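Comparing two grippers in the simulator first

I've been putting off this comparison since May, mostly because I wanted to do it on real hardware and the real hardware kept being needed for something else. In the end I ran it all in simulation, and I'm glad I did, as it was a lot less bother than I expected.

The two candidates are the Praltex two-finger gripper and the slightly wider one from Vascombe. Both are parallel grippers, both bolt on to the same wrist, and both models load into the simulator without any fiddling. I kept the arms and the controller settings the same throughout and only swapped the gripper models. The job was to reach the table, pick up one utensil and hold it for a few seconds.

I gave each gripper 105 tries. Praltex managed the pick 61 times with the settings it comes with. Vascombe did better on the spoon but kept knocking over whatever was next to it, and on a crowded table that matters. A try where anything else fell over was counted as a miss, so its score came out lower than it might look from the videos.

The view I worked from is the one from the robot's head, looking over the torso and past both grippers to the round table. It's awkward at first. When the left gripper comes up in front of the table it hides part of what you're trying to pick up, and I spent most of the first evening learning to bring the arm in from the side. 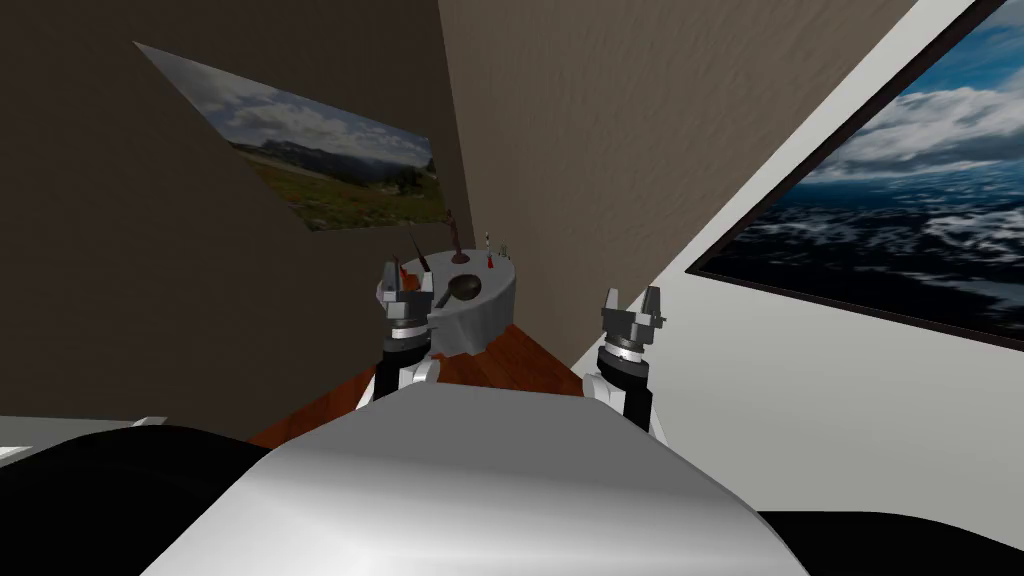 Does a wider opening make a gripper easier to use? Only when there's space for the fingers, and on a busy table the narrower one usually gets in with less trouble.

The next thing I changed was closing speed. Slowing the Praltex fingers down gained it another 33 good picks over a fresh set of 105, which surprised me. I'd assumed speed would only matter for soft things. The simulated contact is a bit slippery for thin handles, though, so I wouldn't bet on getting the same gain on the bench.

I also tried the Inetti controller in place of my usual one. It's smoother on small wrist movements and worse at long reaches, where it overshoots and then creeps back. I've gone back to the old one for now.

The logs have passed 2000 lines and I haven't read them all. Next I want to repeat the spoon picks with the Panasiuk wrist camera turned on, to see whether a closer view makes up for what the head camera loses behind the fingers.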